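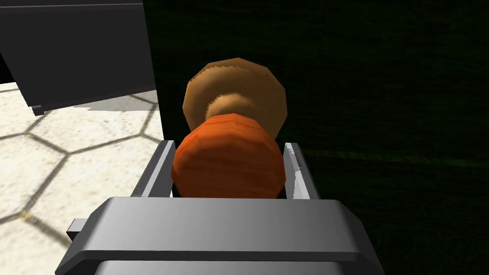
Picking up round things: knobs, tops, onions

I am keeping this page for the people who ask me every week if a machine can do the small jobs at home or in the shop already. My answer changes slowly, so I rewrite the page when I learn something. The last big rewrite was in March. Some tips are for robots, some are for simulations of robots, and many are good for your own hands too.

Let us begin with round objects, the ones most people think are easy. A wooden knob with a wide cap and a round body is a good exercise, and you can try it first in simulation, like in the picture on top. The two fingers of the gripper are flat plates. The body of the knob is round. A flat plate touches a ball in one small spot, so with two plates you have two small spots and everything else is air. If the spots are not opposite each other, the knob turns or it jumps out.

What helps:

Hold the thick part, under the cap. When the object has a neck between two parts, the neck looks attractive, but check first if the fingers are narrow enough to enter there.

Come down slowly and stop before closing. Look if the space on the left and on the right is the same. If one finger touches first, it pushes the object away from the other one.

Close with little force, lift the width of a finger, wait, then lift the rest. My mother taught me to carry a full pot in this way and it works also for machines.

Glue something soft on the fingers. I use pieces cut from an old kitchen glove. The rubber bends around the curve and the small spot becomes a bigger one. Change it when it gets shiny.

Simulation first, but do not believe it too much

In a simulation the ball is often made of many small flat faces, and a flat finger can rest very nicely on a flat face. Then you try with a real onion and it rolls under the refrigerator. Roman Gajewski, who repairs furniture in the same building as me, let his computer try one grasp 4000 times during a weekend. He was very happy on Monday. With the real arm and a real drawer knob he made 21 attempts and got 9 good ones.

He found two causes. The real knob was waxed, and the friction number in his program was the one for dry wood. Also the table of his arm moves a little when the arm stops quickly. He put a folded towel under one leg and made the friction lower in the program, and the next results were closer together. So my advice: make the simulation worse than your kitchen. Less friction, a bit of error in the position, bad light from one side. If the grasp still works there, try it at home.

Chores, one by one

Clearing small things from the floor. Possible, if the floor is plain and the things are all different from the floor. Tiles with strong grout lines can confuse a cheap camera, because it sees edges everywhere. A lamp placed higher gives shorter shadows and this helps more than a new program. Toys with a ball shape are the hardest, they run away at the first touch.

Sorting screws and bolts. In the shop this is nearly solved, if you accept that it is slow. Use a shallow tray with a matte bottom. Shake the tray between two picks, so that the pieces do not lie on each other.

Screwing knobs on drawers. Half possible. The machine can bring the knob and can turn it, but it does not feel well when the thread starts wrong. Valbona Atanasov makes small cabinets and she lets the arm do only the first two turns backward, until the thread drops into its place, and after this she finishes by hand. Turning backward first is a very good trick also without any robot. You feel a small click, then you turn forward, and the thread is never damaged.

Sanding round parts. Possible with a holder that spins the part. Do not let the fingers hold the part and also press it to the paper. They lose it sooner or later, and a flying knob can break a window. Mine was a small window, but still.

Unloading the dishwasher. Plates yes, glasses sometimes, lids and whisks no. Put everything of one kind in one row when you load, and leave an empty place between. You will unload faster yourself too.

Folding laundry. I have seen it done with one towel, on an empty table, with much patience from everybody. A basket of mixed clothes is another story and I would not wait for it this year.

Peeling and cutting. No. Please do not give a knife to a gripper at home.

Wiping the counter. Yes, with a damp cloth fixed on a flat block, and always in the same direction. The corners remain for you.

If you want to try with your own arm

Start with one object and stay with it until you are bored. I see people who buy an arm and on the same evening they give it an egg. A wooden knob costs little, does not break, and can fall as many times as it wants.

Write down every attempt, the bad ones also. I use a paper notebook with three columns: where it touched, how it failed, what I changed. Change only one thing each time. When I changed the rubber and the speed on the same Thursday, I lost a week to understand which one had helped.

Keep the work area with nothing behind it that is the same color as the object. For an orange or brown object a dark green cloth is very good. For a green object take something pale.

Mark the start place of the object with tape. Later remove the tape, and see if the machine was using your tape more than your object. This happened to me — the arm went to the tape very exactly, and closed on nothing.

Keep your fingers out, also when it is slow. Put the switch where you can reach it with the hand you do not use for placing the object.

Questions from readers

Ruby-Lee Henare wrote to ask which fingers are better for a mixed drawer of kitchen tools, flat or curved. Flat ones, with soft rubber. Curved fingers hold a ball much better, but then a spoon falls between them. If you only handle round things, take the curved ones and be happy.

Shayne Tamihana asks if a second arm is worth the money. For lids and jars, yes, one holds and one turns. For everything else I would first buy a better clamp. A clamp on the edge of the bench is the cheapest second hand I know, and it does not need an update.

One more reader asked about picking by suction. On a smooth plate it is excellent. On wood grain or on faceted surfaces the air comes in at the side and the cup lets go, so test on the roughest piece you have, close above a folded blanket.

Next I will write about drawers that stick. Candle wax on the runners, and pull with the arm straight, not from one corner.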